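Game Design 214: Puzzle and Level Structure
Handout for Unit 6: Dependency Charts, Gating and Hint Systems
Revised April 13, 2026

Read this before the lab. The unit uses the practice project Bavwood, a point-and-click adventure set in a lumber town, and the older text adventure Vevine, which you played in the first unit. Save files for both are on the course server.

1. Terms

A lock is any state of the game that stops the player from going on. It need not be a door. A guard who will not speak is a lock, and so is a lamp with no oil.

A key is whatever changes that state. Keys may be items, facts, or changes made elsewhere in the world. A fact key (a safe code, a name) stays with the player across restarts. An item key does not.

A gate is a lock that all players must pass to reach the ending. Locks on side content are not gates, and the chart should draw them with a dotted border.

A dead end is a state from which the ending can no longer be reached. Modern adventure design treats a dead end as a bug, and so does the grading in this course.

2. Drawing the chart

Start from the ending and work back. Write the final action in a box at the bottom of the page. Above it, write each thing the player must have or know to perform that action, and draw an arrow down from each. Repeat until every chain reaches something available in the opening room.

Bavwood has 13 locks, of which six are gates. The first draft of the chart put them in a single column, one after another. A chart of this shape is called linear. It is easy to test and hard to get lost in, but a player stuck on one lock is stuck on the whole game.
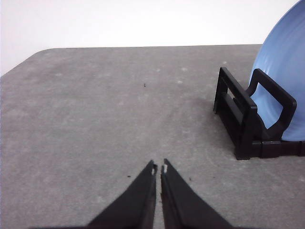 Narayanan Pillai objects to this in his comments on last year's handout: "A single column is fine for a short game. Students read this section and widen everything, then they run out of time to test the branches. Tell them the length first." The point is fair. For the lab, treat anything under 30 minutes of play as short, and leave it linear unless you have a reason to branch.

For longer games, open two or three chains at once and bring them back together at a gate. In Bavwood the sawmill chain and the ferry chain open together after the prologue. Both must be finished before the player can enter the Stüber house. Neither chain uses an item from the other. If it did, the chart would need a cross arrow, and the two chains would no longer be independent.

3. Code locks

A four-digit lock with digits 0 to 9 has 10,000 combinations. A three-digit lock has 1,000. Neither is safe against a patient player if each try takes less than a second and there is no penalty.

There are two common answers. One is to refuse the correct code until the clue has been seen. This protects the order of the story but punishes players who reasoned the code out early, and it should be used with care. The other is to let the guess succeed and make sure that nothing later depends on the clue scene having been played. Vevine takes the second course at the Mullari vault. The vault opens at any time, and the diary inside repeats the facts given in the clue scene.

Clues for a code must fix both the digits and their order. Four clocks on a wall give digits. Without a second cue (size, color, height) they give up to 24 orderings, and the player is back to guessing.

4. Hints

Write hints in steps, from weak to strong. Each step should be usable without the next.

a. Point to the place. "The ferry office is worth another look."

b. Point to the object. "The timetable has been changed by hand."

c. State the relation between object and lock. "The changed times match the dials on the trunk."

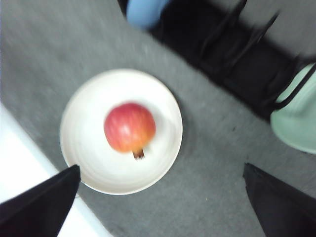 d. Give the solution in full. "Set the dials to 6, 12, 6."

Step d is required. A hint system that stops at c sends the player to an outside walkthrough, which usually spoils the next lock as well.

Hints must read the game state. If the player has already opened the trunk, no hint about the trunk should appear. In practice each hint is tied to a node on the chart and is shown only while that node is open – all its inputs met, its own lock unsolved.

5. For the lab

Bring a chart of your own game on paper. Mark gates with a solid border and side locks with a dotted one. Write hints a to d for any two gates. Charts with a dead end will be returned for correction before grading.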